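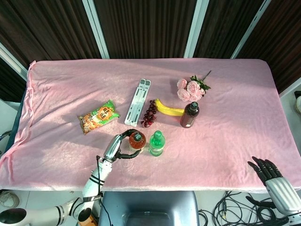 Tài Trương objected at this point last term that a reorder point is pointless if the supplier's lead time keeps moving, and asked why the notes treat it as fixed. The objection is fair. Lead time is held constant in this section and allowed to vary in the next.

Unit 2. Reorder points for small retail stock

Terms
Demand rate (d): units sold per day, averaged over the review period.
Lead time (L): days between placing an order and having the goods on the shelf. Includes receiving and checking.
Safety stock (S): units held against demand above the average during L.
Reorder point (R): R = dL + S

R is compared with the inventory position, meaning stock on hand plus stock on order minus backorders. Comparing R with stock on hand alone leads to duplicate orders whenever an order is already in transit. This was the most common error in the first problem set.

Worked case: Avley
Avley sells packaged snacks and small desk accessories from one storeroom. One snack line sells 216 units per day. The supplier, Tostar, delivers in two days. Avley holds 800 units of safety stock.

Demand over lead time: 216 x 2 = 432
Reorder point: 432 + 800 = 1,232

On the morning of the review the inventory position was 1,834. The margin above R is 602 units, or nearly three days of sales. No order is placed.

The safety stock here exceeds demand over the whole lead time. Lozano's reading (Wálter Lozano, seminar handout) is that Avley set S when the line came from Taipe on a longer lead time and did not revise it after the change of supplier. Safety stock should be recalculated every time L changes.

Shelf life
The formula ignores expiration dates. For food lines, check that the maximum position divided by d is shorter than the remaining shelf life on arrival. For accessories the check can be skipped.

Variable lead time
If L varies, S must cover variation in both demand and delivery. With the two independent:
variance = L x var(d) + d squared x var(L)
Use the mean of L in the first term. S is the square root of this variance times the service factor.

For next session: repeat the Avley case with Pavance as supplier, lead times in Table 3.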